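4. What the budget has to cover before any arm is bought

4.1 Simulation as a purchasing argument

Vendors of two-armed kitchen systems now send a simulated trial along with the quote. The buyer is shown the robot at a counter, doing the sort of job the buyer has asked about, and is invited to treat the result as a preview of what will arrive on the loading dock. We think this deserves more doubt than it usually gets. A simulated trial costs the vendor little, and the hard parts of a working kitchen (grease, steam, a drawer left open, a tray that has warped) are the parts least likely to be modelled.

For the planning exercise in this paper we used the Trimon simulator with counter layouts prepared by Tatwood. Each layout was run 300 times with the default grip settings and 600 times with settings tuned by our own staff. The tuning took 35 hours of paid time, a cost that appeared in neither of the two quotes we were comparing, from Tsao and from Fusten. Figure 4 comes from one of the produce-handling layouts.
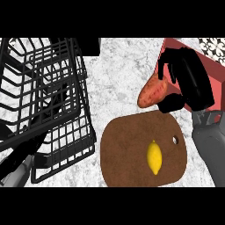

Figure 4. Two-armed produce task in simulation, with the right gripper at a sweet potato beside the pink tray and a lemon on the cutting board.

Should a kitchen pay for the second arm at the outset? In most of the budgets we looked at, the money would be better held back until one arm has worked through a full season of ordinary shifts.

Our reasons are mostly dull ones. The second arm raises the purchase price, but it also adds to the service contract, the spare parts list and the floor space that has to be kept clear. Tsao bundles these into a single yearly fee, while Fusten lists them separately, and the two totals can't be compared until somebody takes the bundle apart. When we asked for that breakdown we were offered further simulated runs instead.

4.2 Limits of the produce layouts

Clutter is a particular worry. A wire dish rack takes up nearly the whole left half of the counter in Figure 4, and there the dark fingers of the left gripper are hard to tell from the dark wires. A person looking at a still has trouble with this. Whether a real camera over a real counter would cope is a question the simulator can't settle, and a buyer should ask for a test on site, with the buyer's own racks, before signing anything.

We also caution against reading run counts as evidence of reliability. Six hundred runs on a tidy stone counter are still runs on that counter. A site trial of 4 weeks, paid for by the vendor and written into the contract, would tell a purchasing officer more. Neither firm had agreed to such a term when our comparison closed in September.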